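The pillow promise

Every September the bedding companies rediscover sleep. Brarkley's new catalogue gives 111 pages to it, and by page four I had learned that my pillowcases were "working against me". They have been with me nine years and had never mentioned it.

Kylie Rutherford, who buys linen for the Wendum shop in Plemham, is less easily frightened. "A pillowcase is a bag," she told me. "You put a pillow in it and you wash it." She does stock the Zaidi range, which boasts a thread count of 995, and she sells plenty. She sleeps on plain cotton. 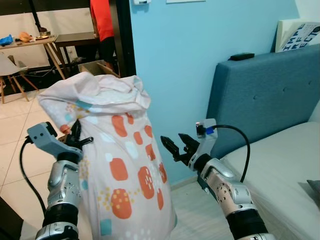
Orange-red blotches, small blue squares and a bunched top: a filled pillowcase beside the bed.

What about the technique, then? There are videos on how to get a pillow into its case, and one I sat through had 3,000 comments, many of them cross. Turn the case inside out, say some. Fold the pillow lengthways, say others. I tried both against my usual method – hold it upright, shove, shake – and the folding way was a little neater at the corners. By morning I couldn't have told you which was which.

Darcy Kennedy, a former hotel housekeeper, still swears by the fold. She also irons hers, so we agreed to differ. I bought two new cases in the end, in the sale, for the pattern.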